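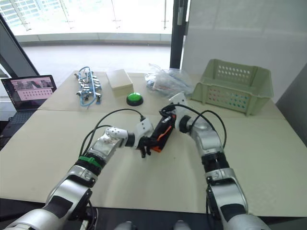
Lavari 200 Folding Work Table

Item no. 388
Sold by Limsakul Shop Supply

The Lavari 200 is a folding table for packing rooms, repair counters and classrooms. It replaces the older Lavari table, which had a fixed frame and shipped on a pallet. The 200 ships flat in one carton and can be set up by one person.

Top

The top is made of large panels with faint seams between them. It wipes clean with dish soap and warm water. Do not use acetone or scouring pads. Marker comes off with rubbing alcohol if you get to it the same day. Small chips along the edge can be filled with the repair stick in the accessory bag.

Legs

Steel, powder coated, with a locking brace on each pair. Push the brace past center until it clicks. Each foot has a leveling screw that turns by hand. If the table rocks, raise the short leg first and check the others again before loading it.

Tables made before April have a plain plastic foot. The leveling foot fits these too and is sold in sets of four.

What is in the carton

Table with legs attached
Accessory bag (repair stick, spare brace pin, hex key)
Setup sheet

Options

Lower shelf, clips to the leg braces
Locking casters, set of four
Nirano power strip bracket, mounts under the back edge
Fitted cover for storage

The lower shelf and the casters cannot be used together on this model. Customers who need both should look at the Lavari cart.

Ordering

Orders of 10 tables or more ship by freight and need a loading dock or a liftgate. Please say which when you order. Smaller orders go by ground carrier. We keep the gray and beige tops in stock. White is made to order.

Schools can pay by purchase order. Send it to Sunee Nakpan in the sales office with the delivery address and a phone number for the receiving desk.

Returns

Unused tables can be returned in the original carton within the return period on your invoice. Freight orders are inspected on arrival, so note any damage on the delivery slip before signing. For replacement parts, write to Omar Sayegh and include the item number from the label under the top.

Page updated February 17, 2019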